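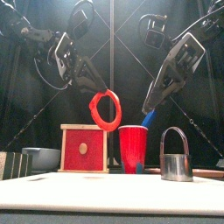
Wollia, 2023-07-01

The Nadard lap timer costs £363 with the windscreen mount and the longer power lead, and £10 less if you leave out the lead. Buy the lead. The one supplied as standard will reach the socket in a small hatchback and not much else.

It is a satellite lap timer for track days and club racing. It fixes to the screen or the dash, works out where the start line is, and tells you how fast you went and whether you are up or down on your best lap. There are cheaper ways of doing this, including a phone. I used a phone for two seasons and gave up when it overheated and shut down in the middle of a sprint meeting. A timer that does one job and has a proper switch on it seemed worth a try.

I have now done 196 laps with it, most of them at Wollia and the rest at two airfield days, in a front-wheel-drive hatch with a half cage and fairly stiff springs. That matters for the mount, which I will come to.

Setting up is simple. You switch the unit on in the paddock, leave it on the roof or the bonnet until the light goes steady, and pick the circuit from a list. Wollia was there in both the full and short layouts. One of the airfields was not, so I had to drive a lap and press the side button as I crossed the line. It took the line correctly at the first attempt, although pressing a button at the fastest part of the lap is a job I would sooner give to a passenger.

From cold it needs a couple of minutes to find its position. If you forget and switch it on in the queue for the pit exit, you will lose the first lap of the session. I did this more than once.

The screen is good. Lap time is in large figures in the middle, with a bar across the top that fills green to the right when you are gaining and red to the left when you are losing. It can be read in full sun, and the brightness drops by itself under trees. You can have three sectors showing as well, but they are too small to take in at speed and I turned them off after the first day.

The gain and loss bar is the best thing about it. At Wollia there is a long left-hander after the back straight where I had always lifted early and got back on the power early. Braking later felt quicker. The bar showed I was losing most of what I had gained before the next marker board, and going back to the old line put it right. A stopwatch on the pit wall would have told me only that the lap was slower.

As for accuracy, I compared it with the circuit's own transponder times at a club meeting. Most laps agreed to within a tenth. The worst was two tenths out, on a lap in heavy rain, and the one after it was wrong by the same amount the other way, so the line had presumably been placed a little late. 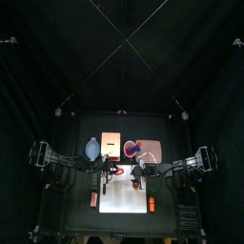
Words: Sosum Track Tests

The mount is the weak part. It is a suction cup with a short arm and a ball joint, and the joint slips. On smooth tarmac it stayed where I put it. On the airfield, where the concrete slabs have lifted at the joins, the unit had tipped forward to look at the dash top within a session. Tightening the collar by hand made little difference, and a strap wrench left marks on it. In the end I bought a screw-down mount from a motorcycle shop, with the same ball size, and have had no trouble from it. Scrutineers at a race meeting may want something firmer than a suction cup in any case, so check your regulations first.

Battery life is given as 9 hours. I got nearly that on a mild day with the screen at half brightness, and a good deal less in hot weather. A normal track day with a lunch break is well within reach. It will also run while charging, which is where the longer lead comes in.

Getting the data off is done by cable or through the phone app. The cable is quick. The app is slow and on two occasions lost its connection half way through, though the laps were still on the unit afterwards. Once they are on a computer you can lay one lap over another and see speed against distance, and that is plenty for most people. There are no inputs for throttle or steering, so anyone who wants those will have to spend more.

The obvious rival is the Bedoya. I borrowed one for a day last October. It has a better mount and a faster app, and it comes in a padded case where the Nadard comes in a cardboard box. It is also harder to read, with grey figures on a slightly lighter grey, and changing circuit means going through four menus. If you mostly study your laps at home in the evening, I would lean towards the Bedoya. For use in the car I prefer the Nadard.

A few smaller points. The side button can be worked with gloves on, but the two on the top cannot. The beep for a new best lap is too quiet to hear through a helmet and can be turned off. Updates have to be done by cable. The rubber cover over the charging socket came away in the second month — I have stuck it back with a dab of silicone and it has held so far.

Score: four out of five. It would be higher with a decent mount in the box.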